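Notes on an Obituary for My Aunt

My aunt died in March, at home in Darbridge, shortly after four in the morning. The family asked me to prepare the notice for the newspaper, and I accepted without considering what the task would involve. The following is a record of how it was done, set down chiefly for cousins who have enquired.

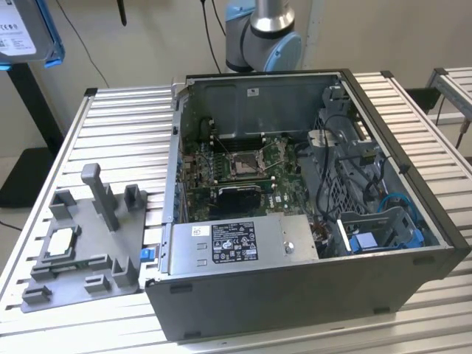

Rocío Peñalver
Parish archivist and occasional writer

The newspaper allows 200 words at its standard rate. My first draft ran to 1012. It contained her schooling at Prondberg, both of her marriages, the years at the Plenau seed merchants and a long passage concerning the flood, which she regarded as the most interesting thing that had ever happened to her. Very little of this could remain.

The order of survivors caused the greatest difficulty. Convention places the spouse first, then children, then grandchildren, with brothers and sisters following. My aunt had no children. She had, however, raised Natnael Admasu from the age of six, and he had called her Mother for most of his life. The form supplied by the funeral directors, Teshome, offered no suitable line. I wrote 'her son, Natnael' and submitted it. No objection was received. 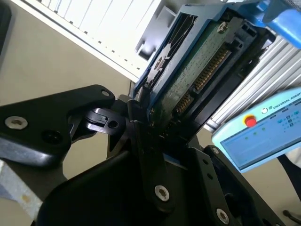 There was also the matter of her first name. She was baptised Encarnación, but was known in Darbridge as Connie, and a number of her neighbours would not have recognised the longer form. The notice gave both, with the shorter in brackets. My uncle considered the brackets undignified and has said so on two occasions.

Dates required more care than I had expected. The family Bible and the marriage certificate disagree as to the year of her birth, and I was unable to settle the question before the deadline. I followed the certificate. Should any relative hold a copy of the baptismal entry, I would be grateful to see it.
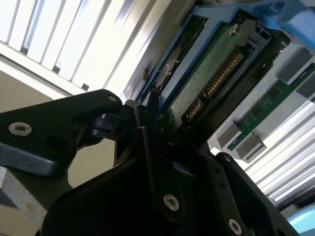

The service itself was brief, as she had requested. There were 17 of us in the chapel, and tea was served afterwards in the hall next door. Natnael read the passage on the flood in full, including the portion about the piano – a portion I had removed twice from the notice – and it was well received.

The complete draft has been placed with her letters. Copies may be had on request, and corrections to the Prondberg years would be especially welcome.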